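Lists > Shack-Power > Archive > Thread

Previous message Next message Thread index Reply Log in

From: Maxine Ngata
To: Shack-Power list
Date: July 18, 2025
Subject: Re: Mains filter hums after moving the ground wire

Hello Bernadette and all,

Bernadette Scanlon wrote:
> I have the Husero mains filter in front of the receiver and the
> small linear supply. It was silent for two years. Last week I moved
> the ground wire from the old rod to the new bar behind the desk, and
> now the filter has a low hum and the breaker trips when I switch on
> the supply. With only the receiver connected it does not trip.
> Is the filter damaged, or did I do something wrong with the ground?

I do not think the filter is damaged. These filters have capacitors from line to ground, so a small current always flows in the ground wire. If your old rod had a bad connection, this current had almost no path and the breaker did not see it. With the new bar the path is good, and the filter and the supply together can be too much for a sensitive breaker.

Please unplug everything before you open the filter, and wait some minutes. Then measure between the ground pin and the new bar. I would also try the supply alone, directly in the wall, without the filter. If the breaker trips also then – look in the supply first.

My own filter is the Aebischer type and I have 63 feet of wire from the bar to the rod outside. It hums a little when the big heater of my neighbor is on. I put a rubber sheet under it and I do not hear it any more.

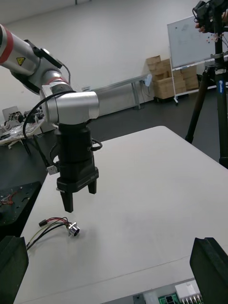
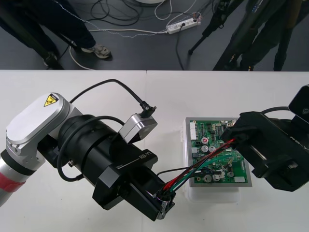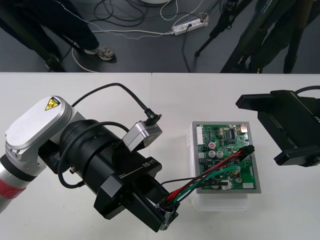 Robot arm with black gripper at the white table

About your second question, from the message before: the Jusetlow surge strip is not a replacement for the filter. It has varistors only, and it does nothing for the noise on 288 kHz that you described. You can use both. I put the strip first and the filter after it, and the wires between them should be short.

One more thing. In my first years I connected the shield of the antenna cable to a separate rod, and the rod was not bonded to the house ground. An electrician made me change this, and he was right. If your new bar is not bonded to the house ground, please ask an electrician to do it before you use the station again.

I can measure the leakage of my filter in September, when I have my meter back from calibration. If somebody has already numbers for the Husero, please send them to the list – I could not find them in the manual.

73,
Maxine Ngata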